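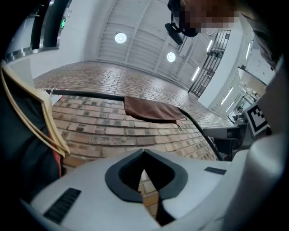
**Textilpflege und Wäsche, Gemeinschaftshaus Flelline**

# Häufige Fragen zum Aufhängen und Trocknen

Schön, dass Sie vorbeischauen! Wir bekommen zu unseren Tüchern so viele nette Anfragen, dass wir die Antworten hier einmal in Ruhe aufgeschrieben haben.

### Wo hänge ich ein Tuch am besten auf?

Am liebsten quer über die Mitte, so wie das braune Tuch vor der Backsteinwand. Ganz glatt muss es dabei gar nicht liegen, ein paar weiche Falten machen überhaupt nichts (die streicht man später mit der Hand aus). Wichtig ist uns nur, dass der Stoff frei hängt und nicht an den Ziegeln scheuert, denn die Fugen sind rau und ziehen gerne Fäden.

### Wie viel darf ich auf einmal aufhängen?

Bitte nur leichte Sachen! Als Faustregel gelten bei uns 400 Gramm pro Stück, nass gewogen. Dicke Handtücher, Decken und alles, was tropft, gehören auf die Ständer im Trockenraum nebenan, dort ist auch der Bodenablauf.

### Bei wie viel Grad werden die Tücher gewaschen?

Baumwolle bei höchstens 40, Leinen genauso, und das Waschmittel Warkance bitte sparsam dosieren: etwa 50 Milliliter reichen für eine volle Trommel wirklich aus. Weichspüler lassen wir weg, er macht die Tücher zwar kuschelig, aber sie nehmen danach kaum noch Wasser auf, und das wäre doch schade.

### Mein Tuch hat unten ein Bändchen. Darf ich das abschneiden?

Lieber nicht, solange das Tuch dem Haus gehört. Wir nähen die Bändchen selbst an und erkennen daran, in welches Fach es zurückmuss. Bei eigenen Tüchern dürfen Sie selbstverständlich schneiden, wie Sie mögen.

### Woher bekomme ich Ersatz?

Neue Tücher bestellen wir zweimal im Jahr bei Fernandes in Holport, das nächste Mal im März. Legen Sie uns einfach einen Zettel ins Fach, mit Farbe und gewünschter Größe.

### Wann kann ich meine Sachen abholen?

Täglich bis 18 Uhr. Was länger liegen bleibt, falten wir zusammen und legen es in den Korb neben der Mangel.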